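**Ticket 727 - El toque en pantalla se registra dos veces**
Proyecto: Gitito (taller de robótica, grupo de tarde)
Abre: Awuor Waweru
Estado: en seguimiento

Hola a todos, y perdonad que me extienda, pero prefiero dejarlo bien contado para quien coja el turno después.

Desde la última sesión de julio, la rutina `toque_simple` nos da toques dobles en el móvil. De 30 intentos, 7 salieron dobles, y casi siempre en la parte alta de la pantalla. En la parte baja va de maravilla.

Lo que ya hemos probado:

- Reiniciar el controlador Pusow. Sigue igual.
- Volver a calibrar el plano de la mesa. Mejoró un poquito, pero volvió a fallar.
- Subir la espera tras el contacto a 2000 ms. Desaparecen los dobles, aunque el ejercicio se hace eterno y los chicos se desesperan.

**Respuesta de Natnael Jemal, jueves 14 de agosto**

¡Gracias, Awuor, qué gusto da leer un ticket así! Yo miraría la inclinación del puntero - si entra de lado, puede rebotar al apoyar. Revisa también el apriete del soporte y, por favor, guarda el registro de Drurkix antes de tocar nada, que la otra vez lo perdimos.

**Awuor**

Registro guardado y soporte revisado. Dejo el puntero apoyado arriba a la izquierda, en la zona que falla, con el móvil enchufado y girado respecto a la mesa.
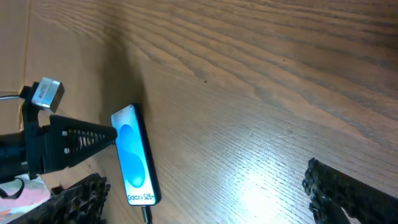
Mañana repito la tanda con la velocidad de bajada a la mitad y apunto aquí los resultados. Si alguien del grupo Oravec tiene un rato para acompañarme, será muy bienvenido.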